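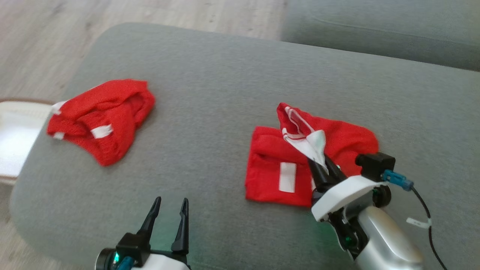
Gasser on the grey sofa: the right gripper has a striped white cuff, the left one is open.

Gasser: your questions, answered at some length

Updated Sun 11 January

We get a lot of the same questions at open evenings and in the inbox, and they are nearly always good ones, so I've written the answers down. If yours isn't on the list, do write in. I like getting them, even the ones I can't answer.

What is Gasser?
Gasser is a two-armed robot for handling laundry, built at the Piltdale shared workshop and tried out mostly in my own front room. It began in July as a single arm bolted to a chopping board, which could push a tea towel along a bench if you were patient with it. The second arm came later and changed everything, including how much of the house I'm still allowed to use.

Can it fold my washing?
Not yet, I'm afraid. It can pick up a knitted thing by its edge, lift it and lay it down somewhere else, and on a good evening it will spread one out fairly flat. Folding needs both arms to agree about where the corners are, and we are still working on that. Please don't bring your sheets.

Why do you practise on a sofa? Wouldn't a table be easier?
It would, and we used one for months. But at home the clean washing gets dumped on the sofa, so sooner or later Gasser had to cope with it. A cushion gives way under the fingertips, and the rounded edges mean the height you measured in the middle is wrong by the time you get near the front. We had to teach it to come down slowly for the last bit. It is much gentler now, and the bench work has got better as well.

Why red things?
They show up beautifully against grey fabric, and when you are still sorting out your cameras you want all the help you can get. The white parts are handy too, as a stripe or a cuff gives you something to aim for in a heap that otherwise looks the same from every side. Grey socks on a grey sofa are on the list for later, along with black tights, which I am dreading.

Is it doing all this by itself?
Some of the time. We steer the arms by hand to record a task, then let Gasser have a go alone, then go back and record the bits it made a mess of. So far we have kept 384 recordings and thrown away a good many more, usually the ones where the person steering got the giggles or the doorbell went.

What are the arms made of?
The white housings around the wrists are plastic, and the fingers are black, with tapered tips and little ridges on the inside. The ridges matter more than you'd think! Our first set was smooth and wool simply slid out. The joint motors and control boards come from an Oltus kit, bought second-hand, and the rest has been worked out at the bench with a good deal of filing.

What do the small green lights mean?
On our build, green tells you that the wrist is powered and talking to the computer. If one goes out, press stop first and then look at the cable.

Why is there a tag on the cable?
Because I once spent a whole evening chasing a fault on the wrong arm. Label your cables at both ends, before you plug anything in. It takes 10 minutes and you will thank yourself.

Is it safe around children and pets?
We treat it as a power tool. The arms are slow and not very strong, but they can still pinch, so there is a stop button within reach of whoever is running it and no one leans over the sofa while the motors are on. The cat is shut in the kitchen and is very rude about it.

Can I come and see it?
Yes, please do. Piltdale has an open evening every fortnight, and a smaller group meets over at Prerdale, where they are building their own version with longer forearms. Under-16s need to bring a grown-up. There is tea, and there is nearly always something half taken apart that you can have a proper look at.

Can I build one too?
You can, and we'd be delighted. Start with one arm and one tea towel, and get that dull before you add the second. The drawings are in the folder by the Piltdale laser cutter, and the finger design is version 8. Ignore version 7 if you find a copy, the screw holes are in the wrong place — I keep meaning to bin it.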